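Ein Klotz reicht für ein Halbjahr 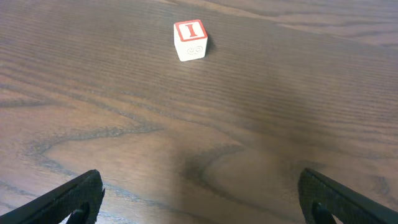

In unserer Robotik-AG sind 14 Schülerinnen und Schüler angemeldet, und seit Beginn des Halbjahrs greifen sie nach einem einzigen Buchstabenwürfel. Mehr haben sie bisher nicht gemacht. Im Elternbeirat wurde gefragt, ob das nicht etwas wenig sei. Ich halte es für richtig.

Die Schule nebenan fährt im Juli zum Elcombe-Wettbewerb. Dort müssen 15 Aufgaben in einer Runde gelöst werden. Wer mitmacht, lädt sich meist fertige Programme herunter und passt ein paar Werte an. Das Ergebnis sieht gut aus, aber auf Nachfrage kann kaum jemand erklären, warum der Arm an einer bestimmten Stelle anhält.

Marisa Lo Presti leitet unsere AG und geht anders vor. Die Gruppe hat 467 Greifversuche in eine Tabelle eingetragen, mit Startposition, Drehung des Würfels und Ausgang. Nives Bellini aus der neunten Klasse hat daraus abgelesen, dass die meisten Fehlgriffe bei schräg liegendem Würfel passieren. Danach wurde eine Woche lang nur über Winkel gesprochen – im Matheunterricht hatte das vorher niemanden interessiert.

Osvaldo Carbone, der im Beirat für die Teilnahme am Wettbewerb geworben hat, wendet ein, dass Jugendliche Erfolgserlebnisse brauchen. Das stimmt. Ein sauberer Griff nach neun Fehlversuchen ist aber auch eines. Die Schule sollte der AG das zweite Halbjahr ohne Pokalpflicht geben und den Raum nachmittags bis 17 Uhr offen lassen.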